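Letters from a duke who gave up his title go on display

A set of 58 letters written by the last Duke of Skaltdale in the months before he gave up his title will go on public view in July at the Bedton town museum. Most of them have never been shown before.

The duke stepped down 153 years ago after a long quarrel with his own council over land taxes. He left Skaltdale by boat with one servant and spent the rest of his life in rented rooms abroad. His younger brother turned down the title, and it lapsed.

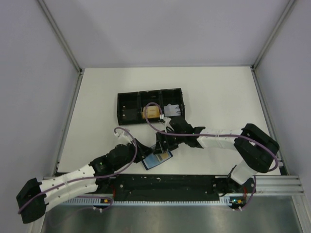
The letters stayed with the family of the duke's lawyer and came to the museum last year. Historian Razia Warraich spent the winter reading them. She said they change the usual account of the duke as a man pushed out by his enemies.

"He had been asking to leave for at least two years," Warraich said. "His council kept talking him out of it – they were afraid of what would come after."

In one letter, the duke complains that he has signed the same tax order three times and that no one will tell him what it says. Others deal with the sale of his horses and a debt to a tailor.
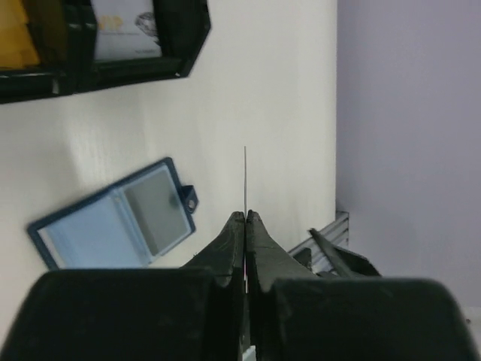 Sixteen of the letters are in a private shorthand that the duke used with his sister. Witold Sikora, who teaches history in Bedton, has worked out five of them so far and hopes to finish the rest before the display closes.

The museum will also show the signed act of resignation, on loan from the Memon collection. Warraich will give a talk on the opening night at 7 p.m. Entry is free, but seats for the talk must be reserved at the front desk.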